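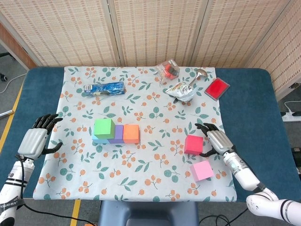
Annelies Ruchti lost her serve four times in the first set at Prillemham and still won the match, and I have been thinking about how she did it ever since. I watched the replay at home with a notebook, as I do for most of the smaller tournaments. I'd put it off for a couple of days and had the house jobs out of the way first. Then I sat through the whole thing twice.

Home | Matches | Rankings | Club Tennis | About

Last updated 20/06/2021

For anyone who hasn't followed her, Ruchti is a left-hander who came up through clay and has never looked at home on grass. Her ball toss is high and drifts to her right when there's wind, and at Prillemham there is always wind. The main court is open at the river end. Rosângela Brandão won her first two matches there without much trouble by keeping the ball low and taking the pace off, and for 40 minutes it looked like she would do the same in the semi.

Brandão's slice was the shot of the first set. She hit it short and crosscourt to the Ruchti backhand, then waited. Ruchti kept coming in behind nothing much and getting passed. She lost the set 6–3 and threw in two double faults in the last game.

What changed was where she stood. From the start of the second set Ruchti received serve well inside the baseline, even on first serves. She missed plenty of returns doing it. The ones that landed, though, took away the time Brandão needed to set up the slice, and the rallies got shorter. She also stopped fighting the toss. She caught it and started again whenever it drifted, and took a time warning for it in the fourth game – I thought the umpire was a bit harsh there, but it's within the rules.

The second set went to a tie-break. Brandão had a mini-break early and gave it back with a forehand into the tape. At 5–5 Ruchti hit the best return of the match, flat down the line off a wide serve, and after that there was only one player moving forward. The third set was 6–2.

The official crowd was 1043, which is good for Prillemham. The stand only seats 1000, so there were people along the fence on the far side. I'd like to see a second stand there one day, but the club has been saying that since I was a junior.

Ruchti went on to lose the final at Prillemham in straight sets and I don't have much to say about that one. She looked tired. She'd played 12 sets in the week on a surface she doesn't like, and her first serve had gone.

The next stop for both of them is Kurdale, back on hard court, and then the Horobets Cup in August. I expect Brandão to do better at Kurdale. The ball comes through at a height she likes and it's played indoors. Ruchti has points to defend there and her draw is usually rough.

I'll write up Kurdale if the stream holds up. Last year it dropped out in the middle of both semis.

12 comments | 3 shares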